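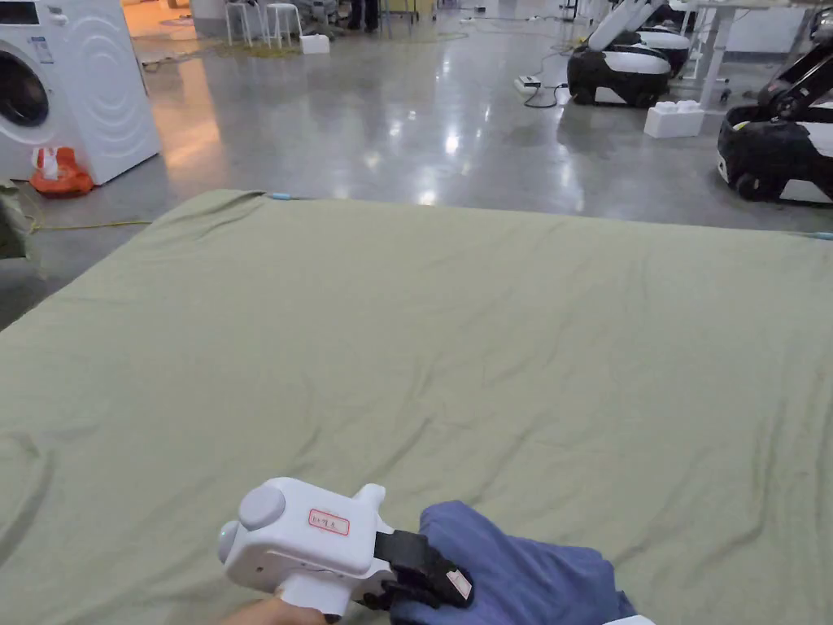

One reader of last term's handout wrote back that the pad change took longer than the whole of the cleaning section, and asked why the two were listed as a single job. They are now split. The pad change has its own section and can be done without the full service.

Filed under: Course Materials > Robot Cells > Care and Upkeep

Unit 4: Looking after the hand-held gripper and the cloth station
Revised 28/01/2023

What this unit covers

The cloth station at Gresex is used for handling fabric on a wide flat surface covered with a sheet. The operator works the gripper by hand, and the station's arms are later run from the recordings. Both need the same kind of jaw care, so we teach it on the hand-held unit first. You will do the arm version in Unit 5.

By the end of the session you should be able to set up the sheet, check the jaws, change a pad, and fill in the station log.

1. Setting up the surface

Lay the sheet out flat and clip it along the far edge, one clip near each corner. Pull it toward you by hand. Soft wrinkles are fine. A fold that stands up high enough to be caught by the jaws is a problem, so smooth those down before you start.

Check the clips. If one slides when you tug the fabric, move it a little way along to fresh cloth and try again. Clips that have lost their spring go in the scrap tray. Don't bend them back into shape.

Place the test cloth on the sheet. Use one in a color that stands out from the sheet, such as navy on green. Leave it crumpled. A folded cloth gives the jaws an easy edge and tells you very little about their condition.

Walk the floor side of the station before you pick up the gripper. Cables should lie flat and away from where you stand. Mobile units parked nearby must be switched to hold.

2. Checking the jaws

Hold the gripper by the handle and open and close the jaws slowly, with nothing between them. You are feeling for a rough spot in the travel. Lint is the usual cause on this station. Towels are the worst for it.

Look at the pads in good light. Replace a pad if it is shiny across the tip, if a corner has lifted, or if you can see the jaw through it. Always replace both pads together, even when one looks good.

Next, do the pull test. Grip a single layer of the test cloth and lift. Do this at several places on the cloth, including the hem. Write down any slips. Two slips in one test means the pads come off.

3. Cleaning

Use the soft brush first, then a lint-free wipe that is barely damp. Brush outward from the hinge. Compressed air is not allowed on this unit because it drives lint back into the pivot.

Do not put oil on the jaws. The Briltico service sheet calls for dry film on the pivot only, every 463 cycles of the counter, and the technician does that, not the student.

Wipe the body last. Keep the cloth off the label. The handwriting on our labels rubs away easily, and an unlabeled gripper has to be checked in again from the start.

4. Changing the pads

Peel the old pad from the back corner. If it tears, warm it with your thumb and go slowly. Clean off the leftover glue with the plastic scraper. Metal tools mark the jaw, and the next pad won't sit flat over a scratch.

Press the new pad on from the middle out and hold the jaws closed for 73 seconds. We use Van Dijk pads in the soft grade. The hard grade fits too, but it slips on thin cotton. Repeat the pull test before the gripper goes back to work.

5. The log

Open the station page in Gustano and enter the counter reading, the slips in the pull test, and the pad batch if you changed them. Put remarks in the remarks field. Several groups last January typed them into the batch field, and the stock list had to be fixed by hand.

For next time

Read sections 1 and 2 of the Unit 5 handout. Bring your log printout, signed by your bench partner. Students who missed the pull test can make it up in the first half hour of the next lab.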